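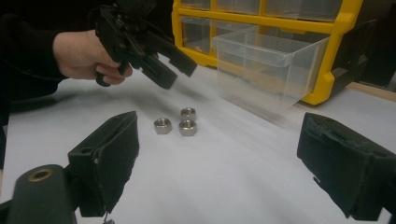 Call for Participants: Student Manipulation Project, Fall Term

The Warno Student Robotics Program invites applications from enrolled students who wish to take part in its fall project on the handling of small hardware. Participants will use hand-held grippers to sort nuts, screws and washers into drawer organizers, and will help prepare the recorded sessions for use in the program's robotics class. The project is directed by Unnur Kragh and Rawiri Faulkner.

Places are available for 30 students. Applicants from all departments are welcome, and no previous experience with robots is required. Training is provided at the first two meetings.

Duties

Each participant is expected to:
Complete 9 bench sessions of 70 minutes each
Work in pairs at an assigned table and change roles at the midpoint of every session
Keep a written log of dropped parts, missed grasps and worn finger pads
Attend the closing presentation in October

Eligibility

Applicants must be at least 18 years of age and in good academic standing. Left-handed students are encouraged to apply. Students who took part in the spring project may apply again but will be placed after new applicants.

Compensation

Participants who complete all sessions will receive a stipend of $440, paid after the final log has been submitted. Partial payment is not available. Course credit may be requested in place of the stipend.

How to Apply

Submit the application form and a short statement of interest to Teguh Lumenta, Project Coordinator, at the program office. Applications must be received by Sunday, July 26, 2026. Applicants will be notified of the decision by e-mail.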